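Why does a door creak?

Hi again, it's me, Elżbieta Kurek, back with another why question! This one came from a kid in grade two who wanted to know why her bedroom door goes eeeeeeerk at night but hardly makes a peep at breakfast. I love this question, because my own bedroom door does it too (I've named him Rudeck, and he is very grumpy).

First we need to talk about hinges. A hinge is the folding metal bit that joins the door to the wall. Go and look at one now if you like, I'll wait. See the pin down the middle, like the spine of a book? When you push the door, one part of the hinge turns around that pin.

Metal looks smooth, but if you could shrink down smaller than an ant you'd see it's all hills and valleys. When two bumpy bits of metal rub together they grab each other. That grabbing is called friction. It's the same thing that stops your socks from sliding on carpet - and the reason you can zoom along a shiny floor.

So the hinge grabs, then slips, then grabs, then slips, over and over, super fast. It might do that 300 times in one second! Every little slip gives the metal a shake, and the shaking makes the air wobble, and the wobbly air gets to your ear as a sound. If it slips 700 times in a second you get a higher squeak. Slower slipping makes a low, spooky groan. 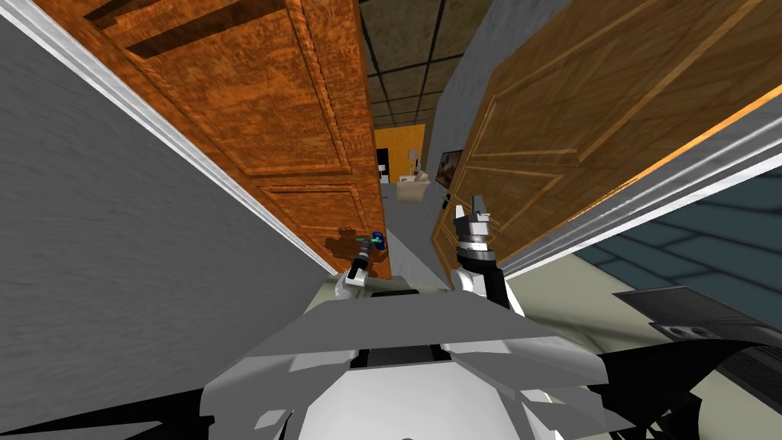
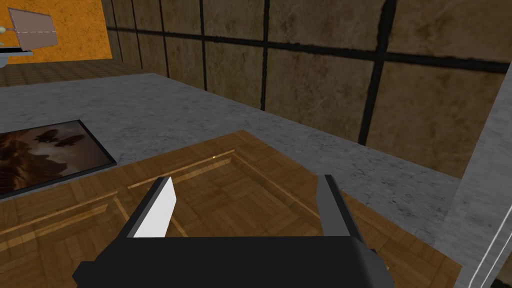
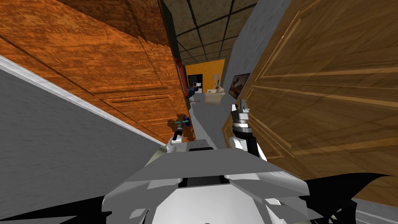
Computer pictures, all made in one place. Look for the door in the first one and the big wooden panel in the second.

Now, why is it so LOUD? A hinge is tiny. The trick is that the hinge is screwed onto a big flat door, and the door shakes along with it. Think of a guitar. The string by itself is hardly a whisper, but the big wooden body makes it loud enough to fill a room. Your door is a bit like a guitar that only knows one song.

And what about bedtime? Well, the house is quiet then, so your ears notice more. You probably open the door more slowly too, if you're sneaking out for a drink of water (I know you are). Going slowly gives the hinge lots of time to grab and slip. Sometimes a quick, smooth push makes less noise!

Want to try something? Rub a finger along a clean, dry plate. Now ask a grown-up for a drop of cooking oil, put it on the plate and rub again. Much slidier, right? The oil fills in the valleys so the bumps can't grab. Grown-ups do the same thing to a hinge with a special oil, and it takes them 30 seconds. Wash your hands after, and the plate!

Rudeck is getting his oil tonight. I might miss him a bit.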